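Re: [home-manip] Jarkier garment package, anyone?

Rochelle Henare wrote:

> Has anyone here paid for the Jarkier garment package? Their page says it
> covers "the full closet" and I have learned to be careful around the word
> full. We mostly need hangers on and off a rail, plus loading a front-door
> washer. Nyberg quoted us for something similar, but they want to send a
> person, and the person wants a hotel. Also curious whether it copes with
> both grippers and hands, or whether that's a separate invoice.
>
> Rochelle

Hi Rochelle,

We have it on trial through the end of June, so you get the opinion of someone who hasn't had the renewal email yet.

You get a set of ready-made routines, a tool for fixing the camera calibration, and a labeling service that turns your own runs into extra training data. The labeling is the part worth money. We sent 50 runs and had them back in six days, with the grasp points marked where I would have marked them myself, if I had the patience, and I don't.

The routines are more of a mixed bag. T-shirts on a rail are fine. Long coats are fine as long as nothing else is hanging close by, so in other words they're fine in a store window. Hoods are a sore subject. The planner sees a hood draped over a hanger and decides the hanger has gone away, then goes looking for it somewhere around the collar. Support calls this "conservative perception." I've started using the phrase at home.

Washer loading is listed as beta and earns it. Opening a round door works if you teach it the door first. Putting the item in the drum works. Noticing that a sleeve is still outside when the door closes is, I'm told, on the roadmap.

On your other question: parallel grippers and multi-fingered hands are both in the base price, but they're two separate configs and they don't share anything you fix. I corrected the rail height in one and spent the next morning wondering why the other still believed in the old rail. Write your room measurements down somewhere outside their tool.

The calibration tool is good, and I have nothing clever to say about it. It wants a view from the wrist and a view from the head, and it's a lot happier when the rail and some clothes show up in both. Wide-angle lenses are supported, though you have to pick the lens model by hand from a menu written by somebody who dislikes menus.

Price is per site. Lisness would sell you the labeling alone for less, with no routines, and if you already have hanger code you trust I'd look there first. For a front-door washer I don't know of anything better at the moment, and I don't mean that as high praise.

Wrist view first, then head view: 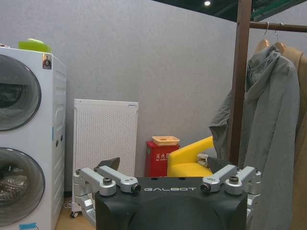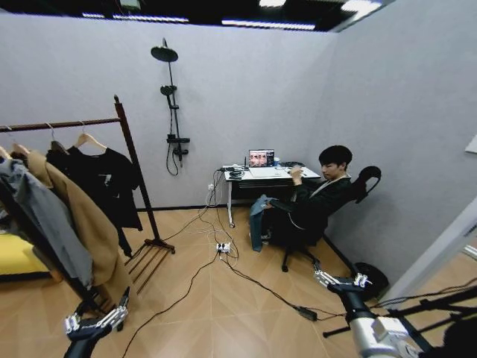
Kheri Mohamedi thinks I'm being too easy on them about the two configs, would hold back the second payment until they merge them, and asks me to add that the Flernham people got a discount just by complaining about the hoods in writing.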